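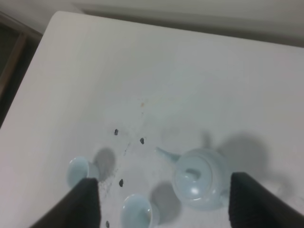
Why bother with fish at all, came the first question card, couldn't you just grow the mussels in a tank and tip them into the creek? Fair enough! I promised I'd start there, so let's do it.

Lecture notes, 27 October 2026
Putting freshwater mussels back in Belto Creek

Most of our river mussels can't get going without a fish. The female releases tiny larvae (glochidia, and yes, you need to spell it right on the test), they clamp onto a fish's gills or fins, and they ride along for a few weeks before dropping off as juveniles. Some species aren't fussy. Others need one kind of fish and will die on anything else. You can raise juveniles in a hatchery and stock them, and people do, but if the host fish can't reach the place you stocked, you'll be stocking forever.

Now back to Belto Creek. The old Gatchalian mill dam blocked it for as long as anyone had kept records, and upstream of it we had nothing but dead shells. Downstream, at Rorkesbridge, there was still a live bed. When the dam came out, darters were above it by the following March, and that's when the stocking plan got serious.

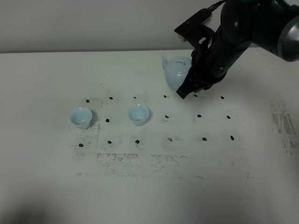 What was released, and where

We put out 614 tagged juveniles at the Aralia reach, spread over five plots. Each one had a little numbered tag glued to the shell (fiddly work, bring patience). I like this site a lot – stable gravel, decent shade, and a riffle just upstream that keeps silt from settling.

At the first full survey we found 271 of them alive. Please don't write that the rest died! A mussel that has burrowed down is very easy to miss, and a few probably washed out of the plots in high water. We also picked up 34 empty tagged shells, and those are the only deaths we can be sure of. Keep "not found" and "dead" in separate columns, always.

What I want you to think about

Survival of stocked animals is the easy thing to measure. What we really want is young mussels without tags, meaning the population is breeding by itself, and that takes years to show up. Read the handout on mark and recapture before the next class and try working out what you'd need to know about detection before you could turn 271 into a survival estimate.

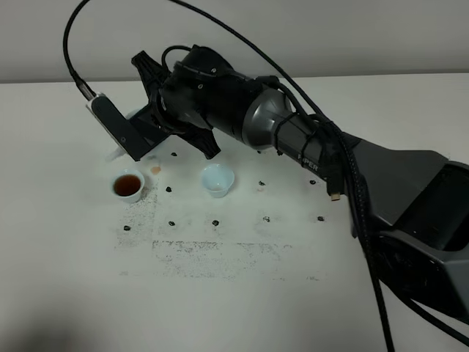
Fig. 3. Black arm with PIPER lettering, white tabletop.

Field trip folks: waders are in the usual closet, and check your size before we leave, please. Rinse and dry them fully afterward so we don't carry anything from Rorkesbridge up to Aralia.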